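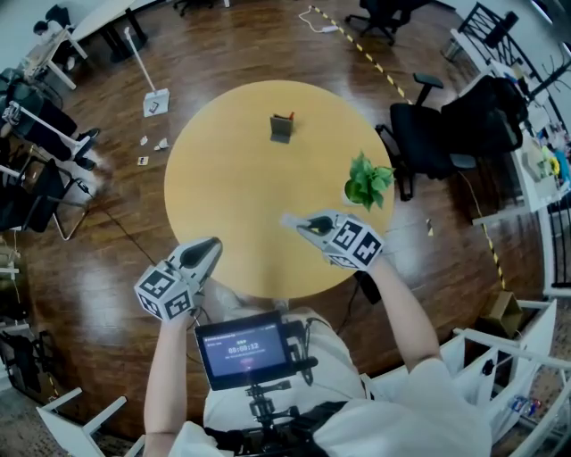
Round wood table with a small potted plant, on a glossy dark-brown wood floor

Home Help > Plumbing > Supply and pressure

Static pressure creeps above regulator setting overnight

Posted by hosebibb_left

House is in Hikcombe, slab on grade, copper supply, one and a half baths. Service line is 196 feet from the meter to the house. There is an Omstead pressure regulator where the line enters the garage, and a check valve at the meter according to the utility.

The reason I started looking at this is the bathroom faucet. First use in the morning gives a hard burst of water for a second or so, then normal flow. Toilet fill valve also ticks now and then with nobody using water.

I put a Neagu gauge with a lazy hand on the laundry faucet. Regulator is set to 60 psi, and with a tap running slightly the gauge agrees with that. With everything closed overnight the lazy hand was at 73. Utility says street pressure at my address is 80.

Water heater is a gas tank type in the garage with a Suris expansion tank on the cold side. It was there when I bought the place. Is this the regulator or the expansion tank? I would prefer not to replace both.

Answered by sweatfitting

You can separate the two with a gauge and one evening. Thermal expansion needs a heat source. A regulator that leaks through does not.

Set the heater gas control to pilot or vacation. Open a hot tap until the pressure drops to the regulator setting, close it, and reset the lazy hand to match the needle. Leave all fixtures closed, including the ice maker and any irrigation branch that is downstream of the regulator. Read the gauge in the morning.

If it holds at 60, the regulator seat is sealing and the rise comes from the heater. Go to the tank. If it climbs with the burner off, the seat is worn or has debris on it, and the pressure will continue toward street pressure given enough time. The rate tells you little. A small leak through the seat can take all night to show up.

Turn the heater back to its normal setting when you are done.
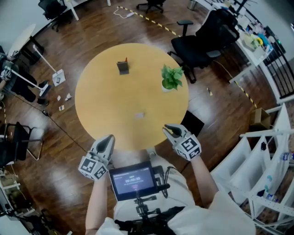

Round table with a honey-yellow top, dark reddish-brown wood floor

To check the expansion tank: close the cold shutoff to the heater, turn the heater off, and open a hot tap to relieve pressure. The tank connection has to be on the isolated side of that shutoff, so look before you start. Put a tire gauge on the air valve. The precharge should match the house setting, so 60 in your case. If it is low, pump it up by hand with the water side still relieved. If water comes out of the air valve, the bladder has failed and the tank gets replaced.

Do not read the precharge with the system under pressure. You will only be reading the water pressure.

Answered by grout_and_about

replace the regulator, they all go bad eventually. mine did the same thing

Answered by threequarterinch

The test above is correct. Two additions.

Many regulators can be opened and cleaned. Shut off the water upstream, relieve the downstream side, back the adjusting screw all the way out before removing the bonnet, and look for grit or a groove in the seat disc. Omstead sells a repair kit for some bodies – match it to the number on the tag, as the discs are not interchangeable.

Also, repeat the reading at a second faucet before buying parts. A gauge that has been dropped can read high at rest.

Comment by hosebibb_left

Ran it with the heater on pilot. It was at 73 again at 6 a.m. Tank precharge read 60 and the air valve was dry. Ordering the regulator kit.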